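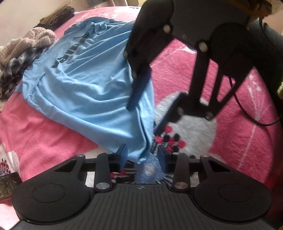
*Light blue T-shirt on a pink fleece blanket.*

## Mitau fleece blanket, pink

I've sold blankets for six years and this is the one I keep taking home (my own sofa has 2 of them now, and the dog has opinions about sharing). It's a proper thick fleece, soft on both sides, and big enough to tuck under your feet and still reach your chin.

Maëlys Masson from Tomberg wrote in January to ask if it sheds. A little, for the first wash or so – do it on its own, cool, with no softener, and it settles down. Please don't iron it! I did once, and there's a shiny patch I now fold to the inside.

- Item no. 974
- Price: £39
- Wash at 30, line dry
- Also comes in grey and moss

The moss is out of stock until the next Bouvier delivery, but drop me a line and I'll put one by for you. Postage is free if you order two, and I'm happy to gift wrap – just say so in the notes box.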